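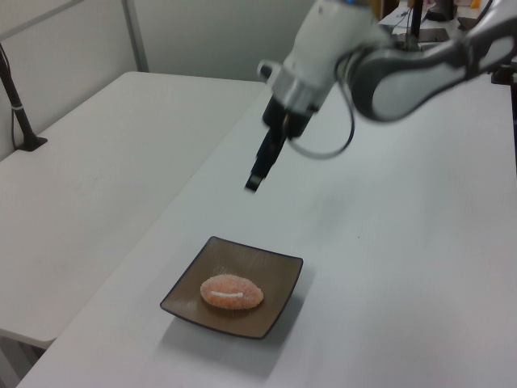 Hondetti Reports Results of Table-Clearing Trial

Thursday, August 9, 2018

Hondetti today released results from a trial of robotic arms on small household chores, carried out at its Girnik workshop with software from Anora. The arms made 3,925 attempts at picking up small items and setting them on or taking them off plates, using 30 different objects.

Rigid items gave the fewest problems. Soft and rounded ones were dropped more often, and stacked dishes had to be separated by hand before a run could continue. Hondetti does not consider the system ready for homes or shop floors and has set no sale date.

A second round of 1,000 attempts will start in December and will add 13 objects, including cups and folded cloths. Results will be posted on the Hondetti website.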